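Print | E-mail

Sorting it out on the bed

The owner of a small clothing repair shop in Nemville does most of her sorting at home, on a bed with a straw mat over it. She has worked this way for eight years.

"A table is too narrow for jeans," she said. "On the bed I can lay the legs out and see what the hems look like."

She starts at 7 in the morning, when the light from the window is good. Jeans go down first, then anything with straps.
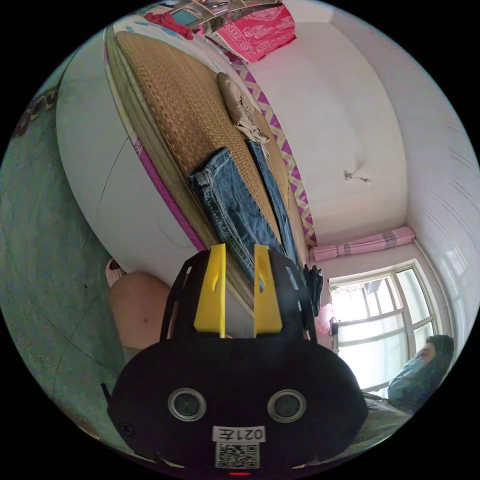 Jeans and a beige garment on the straw mat, with a folded blanket at the far end.

Frayed hems are the most common job. She trims the loose threads and leaves the fading alone unless a customer asks.

"People like them worn," she said. "They just don't want to trip."

Blankets stay folded until the clothes are done. The shop, on Romaniuk Street, charges by the piece and closes for two weeks in June.

Print | E-mail

Recent items
Zirneo market adds 39 stalls
Plolel library lends 3,148 books in June
Bus changes in Nemville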